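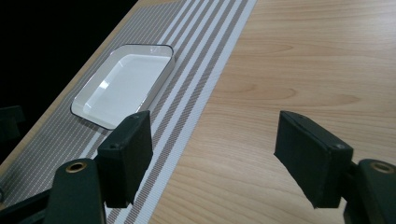

Runner length for the Ciltville tables: the Wellis cloth comes off the roll at 70 cm wide and I cut it before washing. With the wide stripes kept to one side, as on mine, the border gives a straight line to measure from, so mark the hem from that edge. Set the white tray on it only after pressing.

On September 4, 2020, the list wrote:
> Does the woven stuff shrink? Mine went in at 80 cm
> and I have 2 more to hem. Also, will a tray mark it?

It shrinks lengthwise. Allow 2 cm at each end and wash cold.
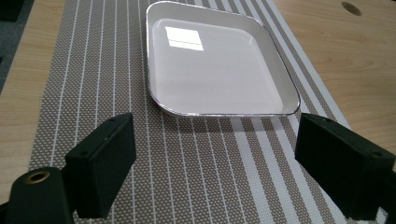
As for marks, a tray with a smooth base leaves none on my cloth. Unglazed feet do catch the raised threads. Stick felt under those, or use the Lamont pads, order no. 519.

Hem thread is plain cotton.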